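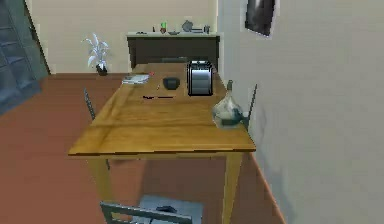 What the Meter Doesn't See
Hard water, old pipes and the slow loss of pressure in small-town homes
26 Aug 2018

Water pressure in a house is set by three things: the pressure in the street main, the height of the fixture above it, and the losses in everything between the two. Utilities publish the first. The second can be worked out with a tape measure. The third changes every year, and most households never test it.

In Rorkembridge the main runs at 75 psi along the river and drops toward the hill streets. Most of the older houses there were plumbed in galvanized steel. The zinc lining wears away, the steel under it rusts, and the rust takes up more room than the metal it came from. Calcium from the town's hard well water settles on the rough surface. A section of half-inch pipe taken from a kitchen wall on Brista Street in March had an opening narrower than a pencil.

Static pressure at that address was normal. A gauge on the outside spigot read the same as the main, because water that is not moving loses nothing to friction. The fault showed only with a tap open. With the kitchen faucet running, the reading at the laundry connection fell to 30 psi, and with the shower on as well it fell to 13.
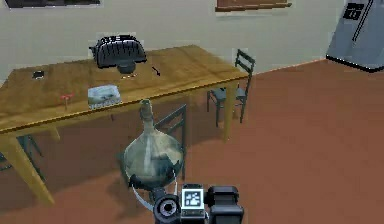
The flow test is simple and is often skipped. A gauge goes on one fixture, a second fixture is opened fully, and both readings are written down. A small drop is expected. A large one points to a restriction upstream of both fixtures, usually in the service line, the shutoff valve or the pressure regulator. If only one fixture is weak, the aerator and the supply hose should be checked before any wall is opened.

Regulators deserve more suspicion than they get. The Zestine units fitted in many of the hill houses have a screen on the inlet side that can be cleaned in 15 minutes with the water off. A blocked screen gives the same symptoms as a scaled pipe, and houses have been repiped for want of a rinse.

Where the pipe is at fault, cleaning it in place is rarely worth the money. Acid flushing removes scale but also exposes thin spots in the steel, and leaks tend to follow at the threads. Nyitrai, the contractor that handles most of the town's repiping, replaces full runs in copper or plastic and will not splice new pipe into old steel unless the joint stays accessible. Copper joined straight to steel needs a dielectric fitting, or the steel side corrodes faster than before.

The service line from the meter to the house belongs to the owner in Rorkembridge, and the utility's records do not list what it is made of.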